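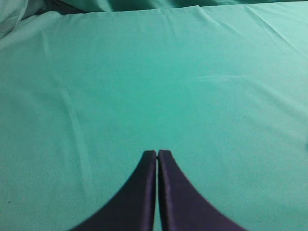 TP 3 – Préhension et démonstrations

Chargée de TP : Gunnel Aasen. Poste de secours et consolation : Hongjun Yin.

À rendre : le journal de manipulation, avec vos fichiers. Un journal qui contient seulement « ça marche » vaut zéro. Un journal qui contient seulement « ça ne marche pas » aussi, mais il sera lu avec plus de sympathie.

1. Avant de bouger quoi que ce soit
Mettez la pince à zéro, doigts rapprochés, sans forcer. Vérifiez que l'ouverture affichée dans Lumel est plausible. L'an dernier, un binôme a travaillé une séance entière avec une ouverture négative – il a eu une bonne note en rédaction.

2. La boîte
Une seule boîte par essai, posée à côté de la pince et légèrement de biais. Approche par le haut, vitesse limitée à 60 mm/s.

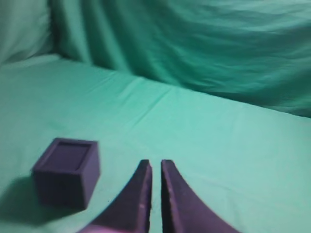 Département Robotique et automatique – Atelier Leltard

La boîte est violette, les doigts aussi. Ceux qui comptaient segmenter par la couleur reliront le chapitre de Ngaio Ormsby sur les contours. Le dessus est ouvert : on peut donc saisir une paroi ou les deux faces opposées, mais choisissez avant de partir.

3. Enregistrement
11 essais par binôme, échecs compris. La promotion de janvier en a laissé plus de 965 sur le serveur, dont beaucoup s'appellent « test_final_bis ». Faites mieux.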